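4.2 Grain and finish on the table tops

Of everything we studied in the home workspaces, the table tops held our attention longest, and we were delighted by how much a plain stained surface has to offer. Dark gray-brown stain settles unevenly, so tan streaks run beside nearly black lines, and the pattern changes character within a hand's width.

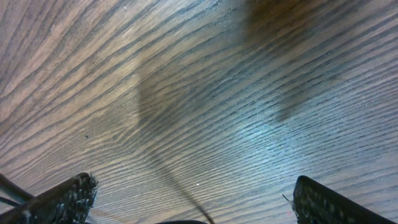
Figure 3. Stained wood surface at close range, with fine pale flecks and uneven light.

We asked 86 people to rate surfaces like these for warmth and tidiness. Many changed their warmth score when the light moved, a lovely result that we return to in Section 5. Dust mattered less than we had guessed.

12 shares | 3 comments

Mahtab Mirzaei: Did you test lighter stains too?
Parisa Nikzad: Wonderful section! My desk gets warmer looking every July evening.
Aliki Kourkoulas: Would love the rating sheet.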